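# Clekham schools to try a four-day week, again

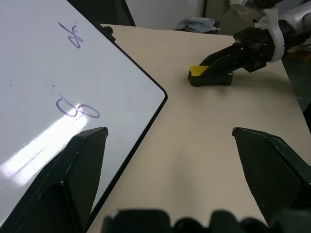 The Clekham school board voted Thursday to test a four-day week at two elementary schools, the second time it has floated the idea and the first time it has put money behind it. Each school day would run 30 minutes longer. Parents who did the math in the hallway pointed out that this doesn't come close to replacing a full day of class.

Board chair Guðlaug Mikkelsen said the change would help keep teachers from leaving for Skosness, where starting pay is higher. She didn't say how many have left. Asked for the figure twice, she said it was "being pulled together."

The district's case leans on a survey in which 80 percent of families liked the plan. Only 34 families answered it, and the form had no question on child care.

"I work Fridays. Most people I know work Fridays," said Amna Chaudhry, who has two kids at one of the schools. "Where are they supposed to go?"

The board says a Friday club will be offered – at a price it hasn't set, in a building it hasn't named. Talha Pirzada, the one member to vote no, asked what test scores would have to do for the trial to be called a failure. The question was put off until July.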